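Eslow Hand-Held Collection Kit
Operator Guide, Section 4: Recording garment examples

This section covers recording with two hand-held grippers and the head camera. It assumes the kit has been charged and paired as set out in Section 3. Examples recorded this way go into the Marnholm garment set and are used to train the folding policy. For recording on the Ullstead arm, use Section 6.

4.1 Preparing the work surface

1. Cover the surface with a plain fitted sheet in one pale color. A bed or a broad table will do. Do not use a patterned sheet.

2. Pull the sheet toward the corners until the large folds are gone. Soft wrinkles are acceptable. A fold that stands up high enough to catch a fingertip is not.

3. Place one garment on the sheet, near the edge where you will stand. Drop it or spread it loosely. Do not straighten the sleeves. The starting layout should differ from one example to the next, and a sleeve that points away from you is as useful as one that is tucked under.
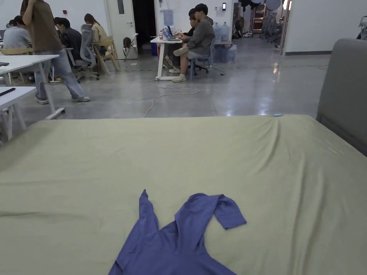

4. Remove anything else from the area the grippers will reach. Small items such as clips and caps should come off the sheet before the first take of a batch.

5. Leave the rest of the room as it is. People may walk, sit and work in the background during a take. They should not reach over the sheet.

Note: Keep power and network cables away from the spot where you stand. You will be looking at the garment and will not see your feet.

4.2 Starting the grippers

1. Put on the head camera and tighten the band. Look down at the near edge of the sheet, then up at the far edge. Both should be inside the preview on the laptop.

2. Pick up the grippers by their handles, one in each hand, with the bodies upright. The left and right units are paired separately and are not interchangeable. Check the label if you are unsure which is which.

3. Hold both grippers over the surface, inside the head camera's view, and wait for the status lights. The strip on top of each unit must be steady green, and so must the small light on each pod. Do not start a take on any other color.

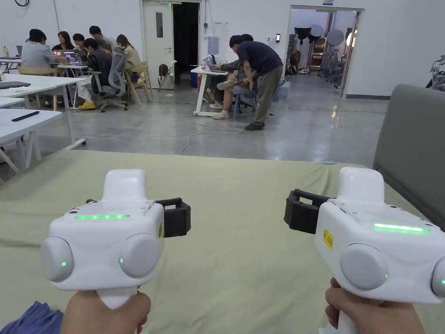
Keep the grippers in this position for 3 seconds after the start tone. The software uses the pause to line up the two units with the head camera. If you move early, the take is marked "unaligned" and will have to be recorded again.

Caution: Do not cover a pod with your fingers or sleeve. Roll long sleeves up past the wrist before you begin.

4.3 Recording a take

1. Say the task name aloud, for example "fold shirt". The name must match the task list in Pappas, which is the program that stores and sorts the takes.

2. Carry out the task at an even pace using only the grippers. Do not smooth the fabric with your knuckles or forearm, even if a gripper would be slower.

3. If the fabric slips, pick it up again and carry on. Recoveries are wanted in the set. Stop only if the garment falls to the floor.

4. When the task is done, bring both grippers back over the surface, hold still, and wait for the end tone.

5. Mark the take in Pappas as Keep, Recovery or Discard. Use Recovery for any take with a dropped or missed grasp that was put right.

6. Shake out the garment and lay it down again for the next take.

Change the garment after every 15 takes. Change the operator after 100 – tired arms give short, jerky motions that are hard to tell apart from bad tracking. A full batch is 1,000 kept takes, and Recovery takes count toward it.

4.4 If a light changes during a take

Strip goes off: the unit has lost power. Discard the take and charge the unit.

Strip turns amber: the unit has lost its link to the laptop. Finish the motion, mark the take Discard, and pair again as in 3.2.

One pod light goes off: wipe the pod with the dry cloth supplied. If the light does not come back, stop using that unit and report it with its label number.

Caution: Do not use alcohol or glass cleaner on the pods.

4.5 Ending the session

1. Close the batch in Pappas and wait for the upload bar to clear before you shut the laptop.

2. Switch off both grippers and return them to the charger with the clamps open.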